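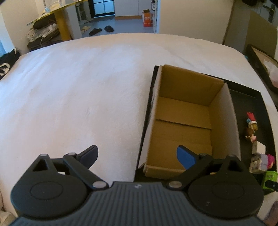

The student manipulation project at Barnow runs out of a shared workshop on Monday evenings and out of members' homes the rest of the week. Jayanthi Achari leads the data side. Craig Crichton built the first version of the hand-held gripper and still does most of the repairs.

The group's entry for the Prenevum student challenge is a tidying task: small toys have to go from an open surface into a cardboard box. Achari said the task was picked for its range of shapes. "A cube is easy. A figure with a rounded body rolls when one finger touches it first, and then you've lost your approach angle."

The tool is carried by a person, with two finger arms on linkages and a camera looking forward over the pads. One pad is dark navy and the other is bright blue. Crichton said the camera's wide lens bends straight lines toward the corners, and that the team left this alone for most of the first term. "We tried correcting it before training and lost the outer part of the view. Now we calibrate for it and keep the full picture."

The target is 700 accepted demonstrations. At the time we spoke they had 303. A demonstration is accepted if the toy ends up in the box and the tracking holds from start to finish. Tracking has been the larger problem. Achari said plain bedding gives the software very few points to follow, so operators are told to keep something with edges in view – a door, a desk leg, the box itself.

"People want to look straight down at the toy," she said. "The camera sees white sheet and the position drifts. Then the whole run gets thrown out."

Crichton's list of hardware changes is short. The pivot pins were replaced once, after play in the joints made the fingers close off center. The linkage brackets have a triangular cutout to save weight. He would like a stiffer spring next. "After 90 grasps your hand tells you what's wrong with the design."

Training is handled on a desktop machine the group calls Dokik. The current model has been trained 3 times, each time on a larger set. Achari would not give a success rate. She said the test runs so far used the same box the model was trained on, and she wants results with the Shetty arm in a different room before quoting anything.

New members start with the calibration sheet and then record ten practice runs, none of which go into the set. Crichton checks them the following week.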